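In defence of the drawer of bits

My sister-in-law has been on at me again about decluttering. She did her whole house in Pitthorpe over the winter, two skips' worth, and now she can't sit in anyone else's kitchen without her eyes sliding towards the cupboards. She wants me to do the drawer. You know the one. Batteries, string, a key to a shed we no longer own, the Allen keys from every flat-pack wardrobe since I got married.

I'm not doing the drawer. I've thought about it properly and I think the drawer is right and the decluttering people are wrong, or at least they've been very lucky with their plumbing.

The rule they all go by is that if you haven't touched a thing in 12 months it has to go. Well, I hadn't touched the little plastic foot off the washing machine in years, and then one June the floor got redone and I needed it, and there it was (under the birthday candles, but there). Try buying one of those on its own. I rang the shop once about a knob for our old cooker and was told, very kindly, that I could have a new door.
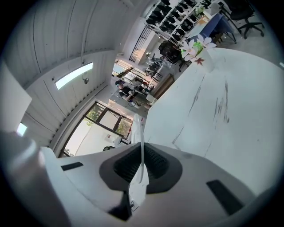

What gets me is how much of the stuff we own now arrives as one smooth lump. My mum's mixer had screws you could see, and when it packed up she undid them on a tea towel and had a look. I'm not saying she always fixed it! But she had a look. Pale grey plastic shells are everywhere these days, all curves, with a black slot let into the surface here and there, and I couldn't tell you where you'd start. I do cheer up a bit when I spot a few thin wires, because at least then I know there's an inside.

Imogen Goodall, who I used to share an allotment with, says I'm just being sentimental and that most of what's in my drawer will outlive me without ever being wanted. She may well be right — I've got 2 bicycle bells and no bicycle. But it's one drawer. It costs me nothing except a bit of rattling when I want the scissors, and every so often somebody in the family says "you haven't got a..." and I have.

My sister-in-law borrowed a fuse last week, by the way.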